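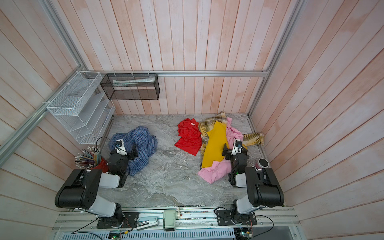
By the Skungate Newsroom
June 26, 2022

Skungate has revised the sorting step at its garment reuse workshop, moving mixed shirts from deep bins to a low open surface where they are separated before folding. The change applies to adult and children's tops and has been in trial use since February.

Under the old procedure, shirts were pulled one at a time from a bin and folded at once. Plaid and plain items ended up in the same stack and had to be pulled apart again before shelving. The new step lays a small batch out flat. A typical batch mixes patterns and solid colors: a blue plaid shirt, a plain red T-shirt, a pink shirt, another plaid in yellow, brown and white. Patterned shirts go to one side and plain ones to the other. Neck labels are read at this stage, and anything without a legible size is set aside for measuring.

Batch size is limited to 8 items. Larger piles were tested and dropped, as sleeves tangled and the lower layers had to be handled twice.

The work surface has a gray marble pattern with white and tan veining. Wire mesh holders are fixed at the back and on the left side, off the floor of the station. A red cup of colored pencils stands in the front left corner.

Skungate processed 1,420 shirts during the trial. Restacking fell to 5 percent of items. The workshop's folding standard, known internally as Trolley, is unchanged: sleeves in, sides to the center, then thirds from the hem.

Dornix, which receives the folded stock, will accept shirts sorted under the new step at all 73 of its collection points. Trousers and knitwear continue under the earlier procedure.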